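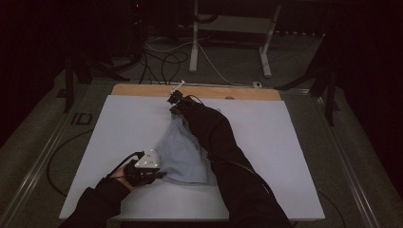 20 August 2026

Cloth day again. I have now spent more of this summer with one gray-blue rag than with most of my relatives, and the rag is the better listener.

The plan was simple enough to fit on the back of Sadao's coffee receipt, where it still is. Take the Skorley handhelds in the morning, take the Tisex pair in the afternoon, same cloth, same board, same jobs, and see which one we hate less by dinner. I wore the gloves and the black sleeves. Sadao Hirano ran the recording and offered advice from a chair.

The jobs: pick the cloth up from a heap, flatten it, fold it once, and put it back in a heap for the next go. I have a graduate degree and I am quite good at putting a cloth in a heap.

Skorley first. They are lighter than they look and the trigger is lovely for the first half hour. After that it turns into a hand exercise sold to people recovering from something. The jaws are good on a thick fold and hopeless on a single layer. You come down on the edge, you close, you lift, and the cloth stays exactly where it was with a faint look of pity. The trick, if it is one, is to come in low from the side with the left and push a little ridge up before closing. Doaa worked this out in April and wrote it on a sticky note, which I found this morning stuck to the bottom of my shoe.

100 tries planned for the Skorleys before lunch. We got through them, and in 17 of those I dropped the cloth after a clean pickup, nearly always at the same point, when the wrist turns over and the load goes onto one jaw. Sadao says this is my wrist. I say it's the jaw pads, which have gone shiny. We agreed to write down both and let Doaa be the one to pick a side.

The cables are their own department. Whichever way I dress them, one ends up over my glove, and when I reach for the far edge the other one pulls at the sleeve like a child who wants to leave the store. I asked whether we could route it up the arm with more tape. Sadao said we could route it up the arm with more tape. Neither of us got up.

Also the reach. Going all the way to the wood strip with the right while keeping the left on the cloth is fine once. By late morning my shoulder had filed a complaint. If the arm we're collecting all this for ever gets bolted down on Cordeiro's side of the room, it will have a longer forearm than I do and no shoulder to speak of, and I hope it's grateful.

Lunch was a sandwich from the place on Stundley, eaten standing, with the gloves still on because taking them off means redoing the calibration. I do not recommend mustard and black gloves. You lose track.

Afternoon, Tisex. Heavier, and the weight sits forward, so the tip wants to dive. Everyone who has tried them complains about this, and I'd been looking forward to complaining too. Annoyingly they were better. The jaws close flatter, and on a single layer they got hold of the edge more often than I could explain. Only 6 drops in the same number of tries. I'd had a whole speech ready in favor of the Skorleys, mostly about comfort and dignity, and had to put it away.

Against the Tisex: they overheat, or at least the grip gets warm enough that I noticed and said so, and Sadao wrote "operator warm" in the log. The release is also slow. You open your hand and the jaw thinks it over. With cloth that hardly matters, but I wouldn't want to do small parts with it.

Tracking was fine for both, except whenever I laid a sleeve across the board and blocked the view of whatever I was supposed to be doing. I do that a lot. I'm told that future me should keep the right elbow out. Future me has been told this before.

Doaa Ghoneim came by at the end to look at the numbers. She read the whole sheet and asked if we'd swapped the order at any point. We had not swapped the order at any point. So the Tisex got a person with a full morning of practice and the Skorleys got a person who had just found a sticky note on her shoe, and the comparison is worth what you'd think. Sadao looked at the ceiling. I looked at the cloth.

So 2 more sessions, Tisex first both times, and new pads on the Skorleys beforehand. I did ask whether new pads would make it unfair to the old numbers. Doaa said the old numbers had it coming.

Home late. Folded the laundry by hand and dropped a pillowcase.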